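Foam shape sorters: cleaning, drying and storage

Foam sorters are softer than wooden ones and need different handling. The notes below apply to the thick slab type with nine recesses and loose blocks, as stocked by Skerari and most toy libraries.

Before cleaning

Work in a shallow tray with a smooth floor. Crumbs and grit stay in one spot and the blocks do not roll under the bench. Wipe the tray first. Dark surfaces show dust, so use a damp microfibre cloth and finish with a dry one.

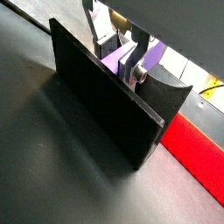 Take every block out. Brush each recess with a dry 12 mm paintbrush, working from the corners towards the centre. Do not vacuum with a bare nozzle, as the edge will mark the foam. Tip the board over and tap the back with an open hand.

Washing

Mix 30 mL of mild dish liquid into a bucket of lukewarm water. Use a well wrung cloth on the faces and a cotton bud in the narrow recesses. The points of a star and the gap between paired squares hold the most grime. Do not soak the board. Open-cell foam takes up water and can stay damp in the middle for days.

Bleach will fade the colour. Methylated spirits may soften the glue where shapes are set in as separate tiles.

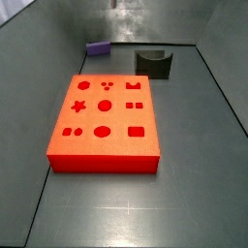 Darius Pop wrote in to say that soaking did his no harm, provided it was rolled in a towel afterwards and left on a rack by the heater. He also puts the blocks through the washing machine in a mesh bag, cold, no spin.

The mesh bag is fine for plain blocks. I would still keep the board out of it, and well away from the heater. Foam dried on one side will curl, and a curled board no longer sits flat under a child's hand.

Drying

Stand the board on its long edge in moving air, out of direct sun. Turn it end for end at midday. Press a folded tissue into the deepest recess before putting it away. If the tissue picks up moisture, leave the board overnight.
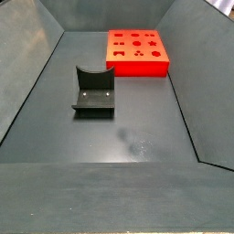
Tight blocks

A block that fitted in April may bind in a humid month. Check the recess for lint first. If it is clean, rub the block edges lightly with 200 grit paper, dry, two strokes per side, and test again. Paired shapes need both halves checked. Never trim the board itself.

Storage

Lay the board flat, face up, with nothing on top. A Neker tub in the low size takes one board and its blocks.
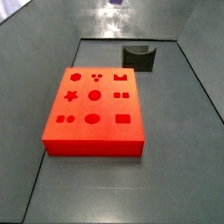
Keep the blocks beside the board if the foam is new. Blocks left in place for months can compress the walls, and the fit goes slack. Label the tub lid with the number of pieces and check against it on return.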